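Ticket: Invoices from Puveo print with the last column missing
Opened by: Fatos Kovačević
Product: Puveo, desktop version
Status: Solved
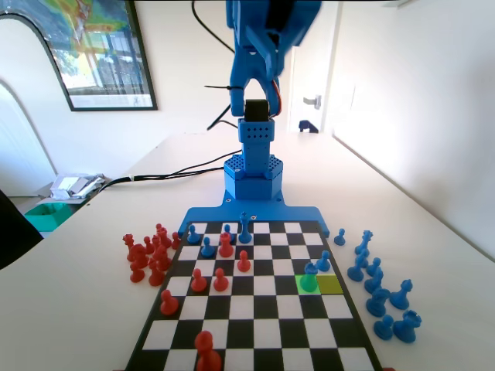
Does the missing column also happen when I save the invoice as a PDF?
In my case the PDF is complete. Only the paper copy loses the column, so the fault is somewhere between Puveo and the printer.

Description of the problem

I use Puveo to make invoices for a small shop, Krasniqi, which sells and repairs bicycles. Until February everything was printed correctly. Then I installed the update and now the column "Total" is not on the paper. The columns before it are all present, but they are wider than they were. The sum at the bottom of the page is also missing, as it stands in the same column.

The printer is connected by network cable. I print on A4, one side, black only. Letters and price labels from other programs come out well.

What I have tried before writing

I restarted the computer and the printer. No change.
I removed the printer from Windows and added it again. No change.
I printed the same invoice from the second computer in the office, which still has the older Puveo. There the column is printed as it should be.
I made a new invoice with only one line, to see if long product names were pushing the table. The column was still missing.

Reply from support, 10:40

Thank you for the clear report. Please open Settings, then Print layout, and tell us which template is selected. Please also tell us the paper size written under the template name. It can be different from the paper size in the printer window.

Reply from Fatos Kovačević, 11:15

The template is called Stisness. The paper size under it is Letter, and I cannot change it because the field is grey. In the printer window it is A4. I did not choose Letter at any time.

Reply from support, 11:50

The field is grey when the template is a shared one. Please make a copy of it with the button Duplicate, give the copy another name, and set A4 there. After this, set the left and right margins to 6 mm and print one old invoice for a test.

Reply from Fatos Kovačević, 13:20

I did these steps. The column "Total" has come back, but now the last digit is cut on amounts with 5 digits. I tried the margins with 3 mm also and it became worse. The logo of the shop has moved a little to the left, but this does not disturb me.

Reply from support, 14:05

Please put the margins back to 6 mm. Then open the copy of the template, click on the heading of the column "Description" and switch off "Fit to longest text". The update switches this on for all templates. You can then make the column narrower by hand.

Reply from Fatos Kovačević, 14:45

Now it is correct. I printed 2 invoices and one credit note, and all amounts are complete. I have also set the new template as the standard one, otherwise Puveo goes back to Stisness when it is opened again.

One more question, if it is allowed in the same ticket. We send the invoices to our bookkeeper through Zovia. Must I change something there also?

Reply from support, 15:10

You can leave Zovia as it is. It receives the figures from the invoice and does not read the print layout. I will close the ticket, but you can write under it for two more weeks and it will open again.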